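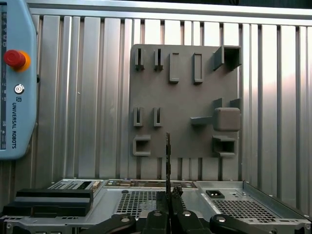 Wendach Insert: planning and guidance software for tight-fit assembly

Home / Software / Wendach Insert

If you have ever watched an arm carry a circuit board all the way to its slot and then jam it by the width of a hair, you already know why we wrote Wendach Insert. It looks after the last little stretch of the move (the part where most programs simply push and hope!) and it works from the wrist camera together with the force readings from the arm.

You teach a part by holding it in the gripper and moving it by hand to where it belongs. Insert saves the grip, the approach and the view from the wrist, and from then on it plans its own way in, steering around chassis walls, brackets and whatever else you have marked as off limits. When the edge of a board touches down a bit crooked, the software feels it, backs up, tilts and tries again, and you can set how many tries it gets before it stops and asks for help.

Gemechu Wolde, who wrote most of the search routines, likes to start new users on a practice panel with slots and square sockets before they go anywhere near a real computer case, and we think that's very good advice. The panel files come with every license, ready for your own 3D printer.

What you get
Insert planner and wrist camera calibration tool
9 ready-made search patterns, all editable
Log viewer with playback of camera and force data, up to 600 seconds per run
Practice panel print files
Setup help by phone, Monday mornings included

Versions
Insert Single, one arm: $488 a year
Insert Site, all arms at one address: $2,672 a year

Already running our Hunasico scheduler? Insert shows up there as a task block, and your old part names carry over. The next update, planned for January, adds saved grips for thin boards.

Write to the Wendach sales desk for a trial key.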